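Trundberg Fund
Community Meals and Skills Grant
Progress report: Orndale Neighbourhood Kitchen

We're past the halfway mark and it has been a cracking few months. The Orndale kitchen has now served 3,443 meals since the grant started, and 976 of those were cooked by people who came to us first as guests and then put their hands up to learn (a lot of them are still turning up every week, and a couple have started bossing the rest of us around about onions).

The second oven is in and it has changed everything. We used to bake in two shifts and keep the early trays under foil, and the pasta suffered for it. Now the whole lot goes out together at noon. The Ivanov range we asked for in the original budget had gone up in price, so we bought a reconditioned one and put the difference towards knives, chopping boards and a decent set of scales. Your office approved that change in writing and it's shown on line four of the accounts. 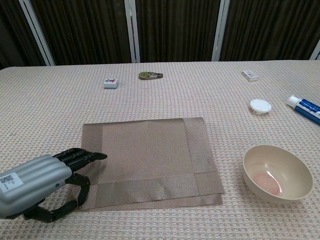
Orndale, June

Table settings have had some love as well. Our regulars told us early on that they wanted lunch to feel like lunch at someone's house, so we've moved to tablecloths and woven placemats, and people linger a good deal longer over their tea.

The cooking course is full again, with 30 places taken and a waiting list. Session four (soups, stocks and what to do with a tired cauliflower) was the favourite by a mile. We've added an evening group at 6 pm for people who work days, and the Juda Street market has been giving us its end-of-day veg, which keeps the ingredients bill well under what we planned!

Two things are behind. The recipe booklet is still in draft, as we want it tested in home kitchens before it's printed. The cool room repair is waiting on a part, and until it arrives we're buying milk and meat in smaller lots.

We have $257 left in the equipment line and would like to spend it on aprons and a second trolley. Please let us know if you're happy with that.

Next on the list: finish the booklet, run the spring course and start Saturday-style brunches during the school holidays.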